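4. Clearing the table into the small bin

I do this at the end of the afternoon, before the table gets wiped down. The Wirell is a little tabletop bin, so it fills up fast, and a few habits make it go a lot further!

Step 1. Stand the bin near the left edge of the table and flip the lid all the way back. I give the hinge a quick look while I'm there (mine squeaked all through August).

Step 2. Put the wrappers in first.
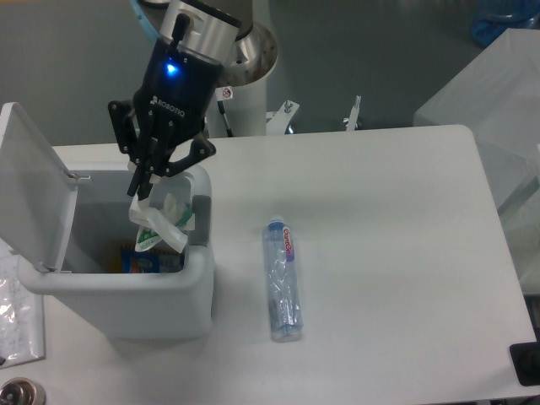 Wrappers and thin bags hardly weigh a thing, but they puff up like crazy if you just toss them in. I crumple each one and push it well down past the rim, the way the white and green bag is going in on top of the blue and yellow snack wrapper. Leave the bottle lying on its side until all the soft stuff is in.

Note: Keep bag corners away from the latch on the right side of the rim. I've trapped one there 2 times, and the lid just won't sit flat.

Step 3. Now the bottle. Empty it in the sink, squash it a bit, and hold it around the middle.

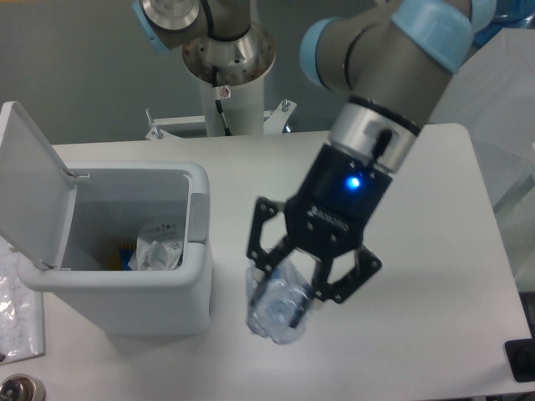

Fig. 6. Bottle held near its middle, bin open with the wrappers inside.

Step 4. Lower it in, close the lid, and press until the latch catches.

Caution: Don't lean on the lid to make things fit. If it won't close, take the bottle back out and squash it some more. Spare latches are part 403 in the Plirthorpe list.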